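Plelbridge Workshop: Cable Routing Bench
Progress report to the Laryea Fund
17/05/2021

The last report ended with a promise that the practice bench would be finished before we wrote again. It is mostly finished. We have decided that "mostly" is a respectable word and will be using it several times below.

As a reminder of what the grant is for: trainees at Plelbridge learn to run cable neatly through brackets before they are let loose on anything that belongs to a customer. Up to now they learned on a sheet of plywood that had been drilled so often it was closer to a suggestion of plywood. The fund agreed to pay for proper perforated boards, a stock of brackets, and enough practice line to ruin.

Boards

The boards came from Udov, 5 weeks after the date on the order. They are heavy and flat, and every hole is where the drawing says it should be, a novelty for us. The threads are clean. We tried the fixing screws we already had, found that they were the wrong ones, and bought a box of 300 of the right ones out of the sundries line. The old screws have gone back on the shelf where they will wait to be wrong for something else. 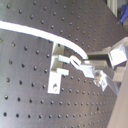

Brackets took up more of our time than we had planned. The first batch was a plain angle with a hole in the foot, and a cable laid against it simply stayed there until somebody breathed. We went back to Nellel and asked for something with a bit of grip to it. The version now on the bench has two small tabs projecting from its front, one a little lower than the other, and the cable has to be worked in between them. This is fiddly. It is supposed to be fiddly, and the trainees have told us in several different ways that we have succeeded.

A few of the new brackets arrived with burrs on the tabs. We filed those by hand and have sent Nellel a polite note, followed by a less polite one.

Layouts

We wrote up two kinds of exercise. In the first, the brackets stand in a row and the trainee runs the line from one to the next without leaving slack. In the second, one or more brackets are turned at an angle, so that the line has to be persuaded. The second kind is where the learning happens, along with most of the sighing.
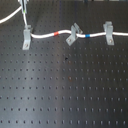 Trainees set their own brackets from a drawing before they touch the line. We had allowed ten minutes for this in the session plan. Anyone who has watched a beginner look for one particular hole in a grid of identical holes will see the flaw. The plan now allows half an hour, and we have moved the tea break to match.

Marking is done by eye against a short sheet: seated properly in every bracket, no twist, no sag, tail left at the right length. We tried a longer sheet. It took more time to fill in than the exercise took to do, and two trainers filled it in differently for the same board, so it has been retired.

Practice line

We are using soft braided line for the early sessions and keeping stiffer cable for later. The braid forgives a bad bend, and it doesn't spring back and knock the next bracket. Its drawback is that cut ends fray into something like a paintbrush, so ends are now wrapped before a length goes into the drawer. Lengths that have come undone go into the scrap tub, which is filling up nicely.
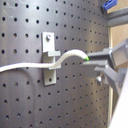
Stock is otherwise fine. We expect to reorder once before the summer break and have put the cost in the forecast.

Money

Boards and brackets came in under budget, and carriage came in over it by nearly the same amount, as carriage likes to do. There is $2,000 left in the equipment line. We would like your permission to spend it on a second set of brackets, so that one group can be setting up while another is taking down. At present they wait for each other with great courtesy and very little progress.

Still to do

The bench lighting needs moving. The boards are matte, but they still throw back a band of glare that makes the holes hard to read, and everyone ends up leaning to one side. The drawings need reprinting at a size that can be read from standing height. The storage rack is on order, and until it comes the spare boards are living behind the office door, which no longer opens all the way.

The first full intake on the new bench starts in September. We will report again after their assessments, and will include the marks whether or not we like them.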